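Notebook – Tuesday, open day at Inthorpe (kitchen bay)

Written up same evening, mostly from scraps on the back of the sign-in sheet. Fill in or fix whatever I got wrong.

7:40 Power on. Left arm homed fine, right arm threw the joint limit warning again, cleared on second try. Same as last week. Did not log the code, my fault. Next time write it down BEFORE clearing.

8:15 Base position. Tape marks on the floor had been mopped off over the weekend so I lined up by eye with the counter edge and then drove it in. Probably a finger too close to the counter. Left it, the reach check passed. New tape needed, the cloth kind.

8:30 Speed. Ran at 70 percent for the morning. Would go slower for a crowd. It looked fine to us but people at the rope stepped back when the right arm came across.

Run sheet

Boström's people came first, then Wudmont, then the public from eleven. Gisetti had asked for the sink task up front because thats what they are paying attention to this quarter, so we put it ahead of the drawer task. Good call. The drawer task is long and not much to look at from the rope.

Sink task as set: one plate on the rack, right arm does the pick, left arm stays down. Plate goes from the rack over the sink to the rack stand on the right. No water in the demo. Dry plates only, written on the run sheet in capitals and still somebody asked if they could turn the tap on.

Went with the pink plate. The white ones are hard to pick out on that white counter, for visitors and for the detector both. Tilt matters more than I thought. Flat on the rods there's nothing to get a finger under, so set it with the far edge up, toward the back of the rack. Approach from the right, stop short beside the plate, then close in. 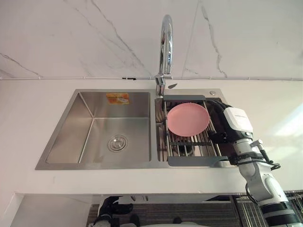 Pick notes

– Approach is okay. The pause before the close-in is too long. Visitors took it for a fault and started talking over the person explaining. Cut it to 2 seconds.
– Faucet: path planner has it as a plain box, way bigger than the real thing. Safe but it makes the arm take a silly wide route on the way out. Redo the model with the neck as its own piece.
– Shiny steel is still the worst part. Depth drops out in the basins and comes back in patches. Rack rods come and go with the light from the right side. Try the blind down before lunch and up after, compare.
– Loose cable on the right arm makes a loop out to the side. Have not caught it on anything yet. Tie it back before the next visit, no excuses.
– Rack slides if you lean on it. Put a bit of rubber under each end bar?

Questions from visitors, the ones worth keeping

Can it do glasses. (Not yet, said so.)
What happens if the plate is wet. Said we have tests planned for June. We should really have tests planned for June.
Why two arms if one is doing nothing. Fair. The Wudmont group asked this twice. Maybe let the left one steady the rack, would fix the sliding too.
How loud is it at home. Nobody had measured. Borrow a meter.
A kid wanted to know if it gets bored.

Tally and leftovers

Around 50 people past the rope by closing, going by the sign-in sheet. Log for the day starts at run 2588, anything before that is setup and should be thrown out of the averages. I haven't gone thru the log yet so no success rate here, please don't quote one to Gisetti till that's done.

E-stop checked at start and again after lunch. Batteries on the charger, both. Plates back in the bin by the door. Rope and posts have to go back to the front desk by noon tomorrow, they were not happy last time.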